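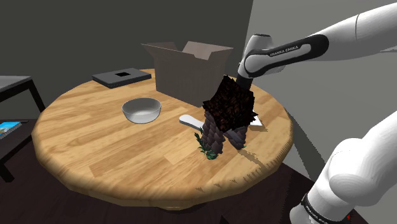
A round table in butcher-block strips, with an open cardboard box toward the back.

Reijo Lappalainen starts talking about glue before I have my coat off. He has been making round tables in Fasholm for 25 years, and he still gets excited about the moment when a pile of narrow strips turns into one solid top.

"You start with wood most people would burn," he says. "Short bits, odd colors, a knot here and there. Then you clamp it all up and go home, and in the morning there's a table! I still come in early for that."

His shop, Starik, sells most of its tables to families, and he loves hearing what happens to them afterward. One couple in Sitomlow wrote to him in May to say their daughter had learned to walk by going round and round theirs, holding the rim.

"With a square table she'd have stopped at every corner," he says, laughing. "That letter is on the wall by the kettle."

I ask what people get wrong when they buy a round one. He doesn't need to think.

"The room! They measure the table and forget the chairs. You have to pull a chair out, sit down, and somebody has to get past behind you with the soup."

He is just as cheerful about care. Wipe up spills, rub in oil when the top looks thirsty, and leave the small scratches alone. The table in his own kitchen came from his teacher, old Agyeman, and has eaten (his word) 3000 dinners at the very least. There is a dark ring on it from a coffee pot that he could sand out in five minutes and never will.

Would he ever make anything else? He tried chairs once and made 5 of them.

"Terrible," he says happily. "My brother has them. He sits on the sofa."

Then the kettle goes, and he is off again about glue, and which kind he'd use for a table that has to live next to a radiator.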